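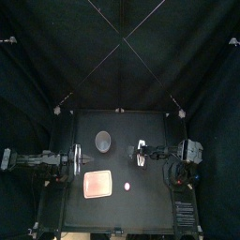
Black tabletop with dark curtains on three sides

Clatix Tenancy Register
Housing list and rent record software for small landlords and councils

Supplied by Grurnik
Current release: 5
Last page update: 29 January 2022

Clatix is a housing register for organisations that let homes below market rent. It holds the waiting list, the property list and the rent account in one place. It is sold to district councils, almshouse trusts and housing associations with up to 2000 homes. Larger landlords should look at Crabtree, our full housing management system, which has its own page.

What it does

Applicants are entered once, on paper or through the online form, and placed in a band according to your own allocations policy. You set the bands, the local connection test and the income limit. When the policy changes, the new rules are loaded alongside the old ones and you choose the date they take over. Applications already on the list can be reassessed in a batch or left until their next review.

Each property has a record showing its size, rent type, floor level, adaptations and any condition attached to it at planning stage. Homes held for key workers such as nurses and teachers can be kept on a separate list. A home on that list will not be matched to a general applicant unless a manager releases it.

Rents can be entered as social rent, affordable rent or a fixed share of local earnings. The yearly change is normally run in March. Letters to tenants are produced from the same screen and can be checked before printing.

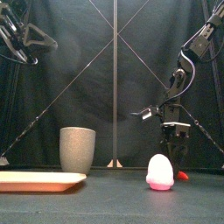

Reports cover lets by band, average wait by bedroom size, empty homes and refusals. All of them can be saved as a spreadsheet. A shorter set is laid out for council papers, with names and addresses removed.

Editions

Clatix Standard: up to 300 homes, 2 named users, one allocations policy.
Clatix Plus: up to 2000 homes, unlimited users, several policies side by side, key worker list.

Both editions include the online application form. The planning conditions field is in Plus and can be added to Standard for a yearly charge.

Requirements

A current web browser and a printer that takes A4. Nothing is installed on your own machines. Applicants can use the online form on a phone.

Moving from another system

We can bring in records from Erkudby and from most spreadsheets. Send a sample with personal details taken out and we will tell you which columns can be carried over. Closed applications are brought in as read-only. Scanned documents are priced separately.

Training and support

One day of training is included with each new licence, at your office or by video. Telephone support is open during office hours.

For prices or a trial login, contact Sheila Rowbotham in the Grurnik housing team. Please say how many homes you manage and whether your list is open or closed at present.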